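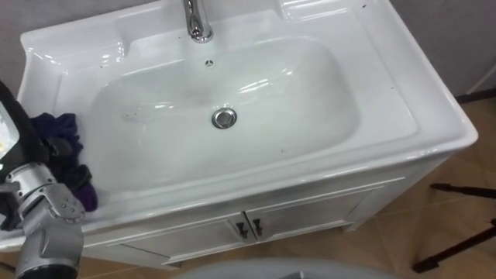 *Figure 2.1. A white washbasin with a chrome faucet.*

# Chapter 2: Choosing Where to Stay

Picking a place to sleep is one of the great pleasures of planning a trip! In this chapter we travel to Tandusau, a harbor town with more than 20 guesthouses, and follow the old road up to Firkent, 913 meters above the sea. The two places share a bus line and very little else – one lives by its ferries, the other by its walkers.

Travel writer Zdeňka Kopecký spent October in both, and her notes run through the pages ahead. We'll use them to compare location, season and price, and to see how a small inn fills its rooms in a quiet month.

Before you read on, think of the last place you stayed. What made you choose it? Jot down your answer – you'll need it for the first activity.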